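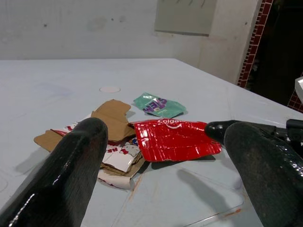 Yamuna Poojary
Saturday is when I do the front room. I posted a little about it last month and a few people asked how I go through it, so this is a thread. It's a small room with one sofa, one table and some plastic stools, and it collects packaging faster than any other room we have.

Yamuna Poojary
First job is always the table. Everything we buy gets opened there. Soap, toothpaste, cookies, batteries, whatever came home in the bag. The thing itself goes to the bathroom or the kitchen and the box stays on the table, sometimes for days.

Yamuna Poojary
I used to carry each piece to the kitchen trash as I found it. That meant a lot of walking back and forth and I'd get distracted in the kitchen and start on the dishes. Now I push it all into one pile in the middle of the table and deal with the pile.

Yamuna Poojary
Cartons get flattened. A Colgate carton takes up hardly any space once it's flat, and standing up it takes up as much as a cup. Same for tea boxes. Soap boxes are usually small enough that I don't bother.

Yamuna Poojary
Check inside before you flatten. I have thrown out a fuse, a spare button and the good half of a pack of incense. Also the warranty card for the mixer, which I then needed.

Yamuna Poojary
Where we are in Irkano the paper gets picked up separately, so printed cardboard goes one way and the shiny plastic wrappers go the other. If a wrapper is paper on one side and plastic on the other I put it in the trash. I'm not going to stand there peeling it.

Yamuna Poojary
Second thing is the bowl. We have a deep purple plastic one that used to be for soaking rice. It got a smell from something, I think pickle, and it got moved out of the kitchen. It is now the trash bowl for the front room.

Yamuna Poojary
It sits on a stool near the sofa while I work. On the floor it gets kicked, and on the table it's in the way of wiping. Stool height is right because I can reach it from the sofa and from the table without bending down. 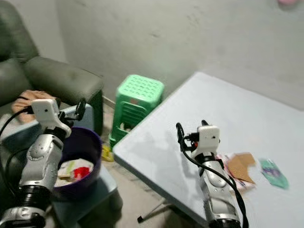 Yamuna Poojary
When it's full I take it to the kitchen once and tip it out. Crumpled paper fills it up fast, so press it down with your hand halfway through. Don't put anything wet in it. Tea bags and fruit peel go straight to the kitchen, no exceptions, or you'll have ants by evening.

Yamuna Poojary
On stools: we have the pale blue-gray one and a green one with little holes all over the top. The green one is better for sitting on when it's hot. It's worse for cleaning, because dust sits in the holes. I do it in the shower with an old toothbrush every couple of months.

Yamuna Poojary
Please look at the floor around the stool legs. Small wrappers end up down there, and between the sofa and the table is the worst spot in the room. I go in with the broom from the side. If I pull the sofa out I have to push it back, and it's heavy.

Yamuna Poojary
Third is the cloth on the sofa. There's usually one there, a towel or a sheet that somebody used as a blanket. Take it outside, shake it, then decide. If it's clean it gets folded and goes in the closet. If you can't tell, it's laundry.

Yamuna Poojary
I do the cloth after the table and before the floor. I did it after the floor for years and swept twice.

Yamuna Poojary
Then the sofa. Ours came to us from Enda Lynch when he moved out of number 6, and he'd had it from the people before him. The back is in puffy sections with a deep seam running across, and the seam is where things go. Crumbs mostly. A pen. Once an earring I had already given up on.
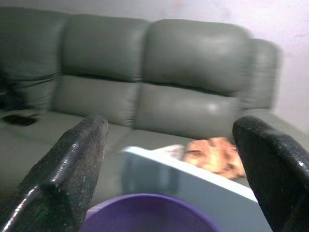

The gray-green sofa. Check the seat before you wipe.

Yamuna Poojary
For the seam I use a dry paintbrush, the cheap wide kind, and brush toward the seat. Then a damp cloth over everything and a dry one straight after. I tried the Cladthorpe leather cream on one armrest and it stayed tacky for two days, so I don't use it now.

Yamuna Poojary
Small dark things don't show up well on that color, especially at the end away from the light. I run my hand over the whole seat before the wet cloth goes on. A bit of chocolate will smear across the whole cushion if you find it with the cloth first.

Yamuna Poojary
Last is the tabletop. Damp cloth, a drop of dish soap, wipe toward yourself. Ours has scuffs that won't come off and I've stopped trying. Go along the seam with a corner of the cloth – sugar gets in there.

Yamuna Poojary
Then sweep, put the stools back, rinse the bowl and leave it upside down to dry. If I start after breakfast I'm done before I need to think about lunch.

Yamuna Poojary
Fidelina Ticona asked why I don't just put a proper trash can in the front room. We had one. It got full and stayed full. The bowl has no lid, so you see what's in it and you empty it.

Yamuna Poojary
Oda Halvorsen asked about the paintbrush. Any soft one, two inches or wider. Mine is from the hardware place next to Kanagaratnam and it sheds a little, so give it a few hard flicks outdoors first.

Yamuna Poojary
Kitchen shelves next weekend if I get to them. I still have to find somewhere to put the rice jars while I do it.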